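An afternoon with the robots at Flirkcombe

Posted 2020-07-17 by Pushpa Pal

Print this post | E-mail this post

I'd been meaning to go to the Nomlow open day for ages, and this year they finally had a slot I could make. The unit is out at Flirkcombe, past the garden centre, and if you come by bus be warned that the stop is a good long walk away and there's no pavement for half of it. I got there pink in the face and was handed a squash by Kiran Bajpai, who runs the place and seemed delighted that anybody had turned up at all!

They do two tours, one for people who know things and one for the rest of us. I went on the second. Yogesh Thakur took us round and he was lovely, very patient with a small boy who wanted to know if the arm could do a high five (not yet, apparently). We started in the workshop, where everything smelt of warm plastic, and then went through to the part I'd really come for, the simulator.

I hadn't understood before that so much of the practice goes on inside a computer. They build a pretend table with a pretend arm and let it try the same little job over and over - 1000 goes before anyone on the team so much as looks at the results. Picking up a banana sounds like nothing, doesn't it? Yogesh said it had taken most of December to get the grip on one right, because it's curved and never lies quite how you'd like.
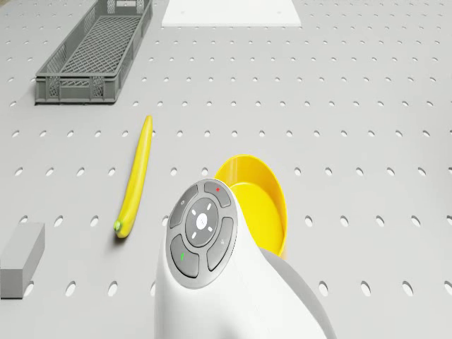 After that we all had a turn at the keyboard. I was dreadful. You nudge the arm left and it goes left, fine, but then you have to think about height as well and my brain just packed up. Kam-wah Fu, who was next to me, got hers on the second try and was very gracious about it.

Tea and flapjacks afterwards, and a chat with Brijesh Bhatia about whether he'd trust one of these in his own kitchen. He would with the fruit bowl but he's keeping it away from his mother's plates. I bought a mug on the way out and missed the bus by a whisker.

2 comments | 76 shares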